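April 19, 2023

Letters project, coding round two. Good day! The Junar batch is in and it's the best material we've had so far: 1000 letters to the editor about lowering the voting age for city elections, all from the same paper, and the dates survived the import this time.

Masaru Miyazaki and I coded the first stretch separately and then compared. We agree on position (for, against, can't tell) nearly everywhere. Where we split is code 3, "attacks the speaker, leaves the argument alone." Masaru gives it to any letter that brings up the age of the students who testified in February. I only give it when the age is used to wave them off. A letter saying "these kids are sixteen and I've read their proposal twice" shouldn't land in the same bin as "go do your homework."

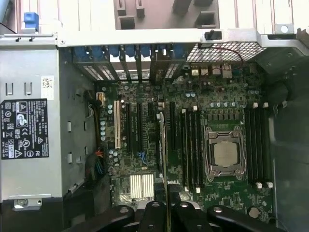
Does a letter get code 3 if it insults the students and also answers their proposal?
It gets both codes, with the insult marked first if it comes first in the letter.

Isabelle Boychuk suggested that rule over lunch and I love it, because order of appearance may be the interesting part. My hunch from today's reading is that a lot of people open with the jab and then argue pretty fairly for two paragraphs – some even concede a point near the end. If we'd kept a single code per letter we would have lost all of that. Need to go back over the Ongart batch with the new rule before anyone quotes those totals.

Software: Tultimel still drops the second code when you export, so I'm keeping both in the comment field, split by a slash. Ugly but it holds. Cotonix reads the slash fine once you tell it to treat the field as text. Masaru, please don't use commas, it eats everything after them.
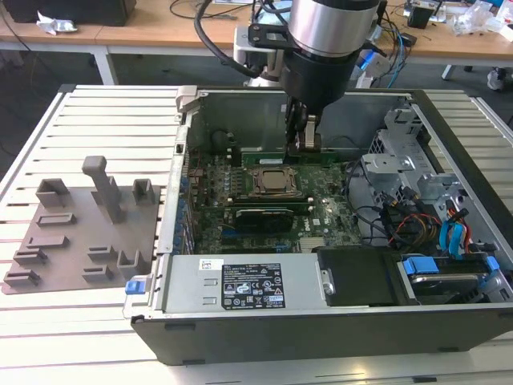

Open tower on its side, long green memory module near the top edge of the board

Sarcasm is the next headache. One letter proposes giving the vote to "anyone tall enough for the roller coaster" and I went back and forth on it for ages. Coded against, no code 3, since the target is the policy. Masaru had it as code 3. Isabelle thinks the writer is for it (!) and is making fun of the opponents, and after a fourth reading I can sort of see her case.

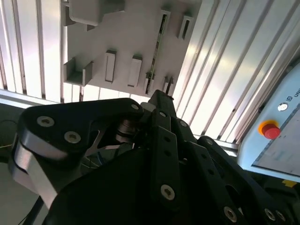 So that one goes in the "can't tell" pile until all three of us have read the reply printed the week after, which quotes it at length. There's a whole little exchange there between the same 2 writers and they get more polite as it goes on. I want to pull every back-and-forth like that into its own folder.

To do: rewrite the code 3 definition with the sixteen-year-old example in it, recode Ongart, ask Isabelle for her list of reply chains.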